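Come and compare grippers with us (paid sessions, no robot experience wanted)
Posted 19 Sep 2022

Hello! I run the gripper trials at Astico, and I'm looking for people to come in, drive a pair of robot arms and tell me which fingers they'd rather have on the end of them. We have two sets on test, the Granus and the Pliltis, and I've used both for so long that my own opinion is worth next to nothing. I need fresh hands (and fresh grumbles).

The job you'd be doing is lids. Picking them up, getting them on, getting them off again. It sounds dull and I promise it isn't, you get weirdly competitive with yourself by the second go!

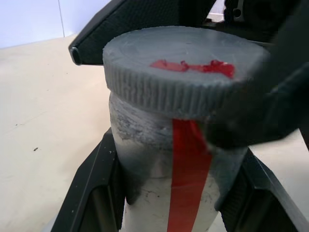
Ribbed lid, red tape, textured finger pads: the view from the wrist camera.

You'll have that wrist view on a screen next to the one from the head camera, and part of what I'm after is which of the two you end up looking at. Some people glue themselves to the close-up and forget the rest of the table exists. Others can't stand it. Both are useful to me, so please don't try to guess what I'm hoping for.

A session lasts 3 hours with a proper tea break in it. You start on one set of fingers, do your block of tries, have your break while I swap them over, then do the same again on the other set. One arm holds the can and the other deals with the lid,
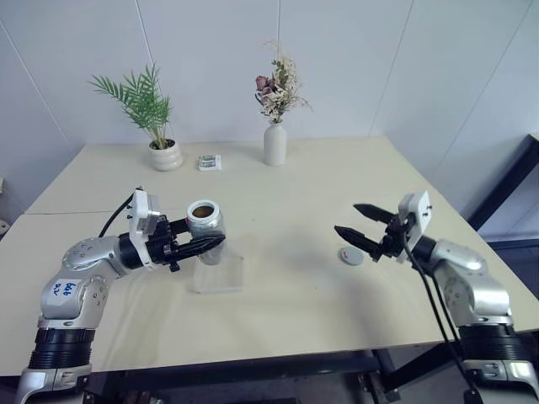
and you can choose which does which, as long as you stick with it all the way through. Left-handers, I'd especially love to hear from you, I'm terribly short of you. After each block there's a short form and then a chat with me, where you can be as rude about the grippers as you like.

The pay is £40 a session and I'd want you for 2 sessions, on different days, later in September. You need to be over 18, all right with sitting at a desk for a while, and able to see two screens comfortably (glasses are fine). You don't need to be good at computer games. People always ask me that.

What I can't offer is a run at it from home. It all happens in our workshop in the Boateng building, room 856, up in the lift and left. 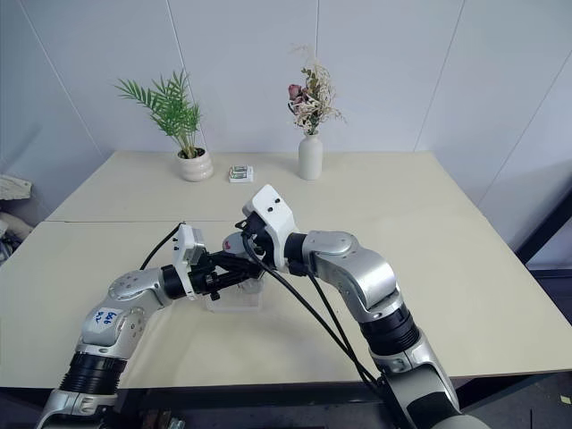 One person from the pilot wrote on their form that the picking up was easy and it was lining the lid up square that drove them round the bend, and could there please be a slower speed setting for the last little bit. There is one now, so thank you for that, whoever you were.

If you fancy it, fill in the slip at the Boateng front desk or use the contact form on the Astico site and put "lids" in the subject line. Tell me which hand you write with and whether mornings or afternoons suit you better, and I'll get back to you with some times.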